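Can a robot pack a school bag yet?

I have been promised a robot housekeeper since I was old enough to hold an Atari joystick, and I would like it noted that I am still the one picking up the socks.

Every January the promises come round again. A gleaming machine on a stage folds one towel, very slowly, to applause, and the headlines say chores are over. Then I go back to a kitchen that is exactly as I left it. So this year I decided to look at one chore and think properly about whether a machine could take it off me. Laundry has been done to death. Dishes have a machine already, and a good one, if somebody would invent the robot that empties it. I picked the school bag.

If you don't have kids, you may think packing a school bag is easy. You put books in a bag. I thought so too, once. But write the job down the way you'd have to for a machine and it gets long fast. Find the bag. Work out which way up it is. Find the zipper for the big pocket, as opposed to the zippers for the other pockets, which look the same and lead nowhere useful. Hold the bag still with something while you pull with something else. Open it wide enough for a hardback. Put the hardback in without crushing last week's permission slip, which you will then need to find and sign.

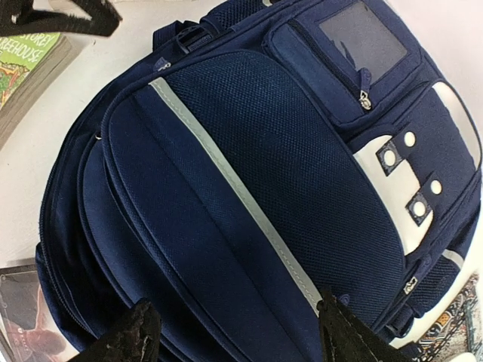
My friend Elikem Ayaaba works on the picking line at Wekthorpe, where they have had arms moving boxes for years, and he is the least impressed person I know on the subject. A box, he says, is a robot's best friend. It has corners. It stays the shape you left it. Their line does 748 boxes in an hour on a good shift and will get to 1,000 when the new belt goes in, and he has no doubt it'll manage. Then somebody sends back a coat in a soft bag and a person has to walk over and deal with it.

A backpack is the coat problem with extra parts. It sags. Grab it by the side and the side comes toward you while the rest stays put. Mesh gives one way, padding gives another, and the zipper pull is a scrap of metal no bigger than a fingernail that can lie flat and hide. I can find it in the dark at 7 in the morning with a piece of toast in my mouth. I have no idea how I do this, and I suspect that's the trouble. It's hard to teach a thing you never knew you'd learned.

A company called Beltis has a home robot on the way, and I sat through the whole of their launch video, twice. It wipes a counter nicely. It carries a cup across a room with the care of a man crossing a frozen pond. At one point it picks up a bag by the handle and sets it on a chair, and the music swells, and I did notice that the bag was shut before and shut after. I'd have liked to see the zipper.

To be fair to the machines, my own record isn't great. I have sent a child to school with two left gloves and with no lunch at all. My 7-year-old packs her own bag now in theory, meaning it weighs as much as she does and the reading book is on the stairs.

Elikem's guess is that the shop floor will get soft things sorted first, and houses will come a long way behind, mostly on account of the stairs. Mine is that I'll be offered a robot that can do it the same summer she finishes school. If it empties the dishwasher as well – I'll take two.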